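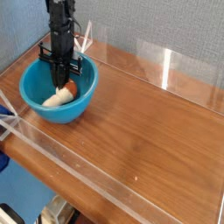

Clear covers for wooden tables

A sheet of clear acrylic is the cheapest protection a wooden table can have, provided it is cut and kept properly. We looked at covers from Griser and Pristwood, fitted to play tables at the Ernau toy library, where they had been in use for 11 months.

Both firms cut to a paper template, so a rounded edge costs no more than a straight one. Griser supplies a 2 mm sheet, which is easily lifted by one person but bows slightly if stored upright. Pristwood's is thicker and lies flat from the first day. Either will leave the grain visible, with more glare than varnish gives, and a lamp set low to one side will make this worse.

Grit is the main cause of damage. Crumbs and specks left on the surface are dragged about under bowls and toys, and the fine scratches that result cannot be wiped away. Plastic bowls with a smooth base mark the sheet least. Glazed pottery with an unfinished foot ring marks it most.

Clean with lukewarm water, a drop of washing-up liquid and a soft cloth. Spirit-based sprays may craze the edges. Light scratches respond to a plastic polish; Lombardi's paste did well in our trial, used with 2,000 grit paper on the deeper marks.

Low upright panels, to stop toys rolling off, can be added to most tables. Corner braces should be of the same material. Griser quotes some 200 euros for a cover with panels on all sides, delivery extra.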